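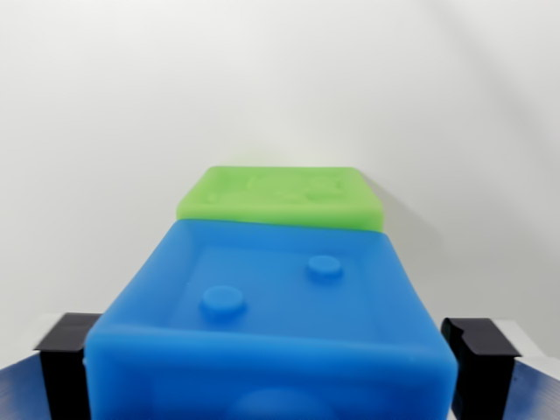

Fig. 1. Wrist view, fingers closed on the blue block. Two studs on top, green block behind.

Week 10 notes: Collecting demonstrations
Course notes, Marisol Lindgren. Lab sections with Chukwuemeka Etim.

Last week we pretended the data already existed. A pleasant week. This week you make the data, and you will learn why people who publish on imitation learning own so many wrist braces.

1. What counts as an example

One demonstration is everything from the moment you press record to the moment you press stop: wrist video, finger opening, arm position, and the label you type afterward. The learner has no idea what you meant. It only gets what you did, including the long pause while you looked for your coffee. If you pause, the policy will learn to pause, and it will do so with great dignity, in front of visitors.

Keep a demonstration short. If you lose your nerve halfway through the approach, stop, label it "abandoned," and start over. Don't delete it. Fatima Isah's set from October had every awkward approach removed, and the trained policy was lovely right up until it was a little bit off, at which point it had never seen anything like that in its life and drove into the table.

2. Look at what the wrist sees

New operators steer by watching the arm from across the room. The learner can't stand across the room. Before you record, spend a few minutes driving from the wrist view alone. You'll be terrible at it. Carry on anyway.

Up close, as in Fig. 1, the held block covers most of what's useful and the green one behind it goes soft. With the fingers open you get the outline of the block and its shadow, which helps with the approach, but you give up the detail on top. You need plenty of both kinds of view, and you need them at every distance in between. Blocks with raised features are good for this, as each side gives the camera something different to look at.

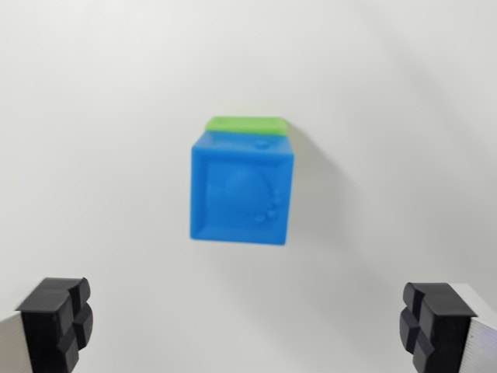 Fig. 2. Fingers open, blue block ahead of the pads. Note the shadow to the right and the slight motion blur.

The blur in Fig. 2 is mild and I would keep it. A policy raised on perfectly sharp pictures gets upset the first time the arm moves at a normal speed. If you can't find the edges of the block at all, tag the clip "blurred" and let Chukwuemeka argue with you about it.

3. Vary things on purpose

Left to themselves, people put the block back in the same spot every time and feel tidy. The Fullano set has 2,982 demonstrations in it, and 47 of them have the block anywhere other than the middle. Guess where the policy reaches. Turn the block. Shift it. Come in from the side you don't like. Change the light if your bench has a lamp, and write down that you did.

4. For lab

Work in pairs and swap the controls after every 10 demonstrations. Tired operators get creative. Label as you go, using the words on the lab sheet; "ok i guess" is not a label, and the script will reject it, rudely.

Upload to your pair's folder before you leave. Reading for next time is the Obi and Moradi handout, sections 1 and 2. Skip the appendix unless you enjoy matrices.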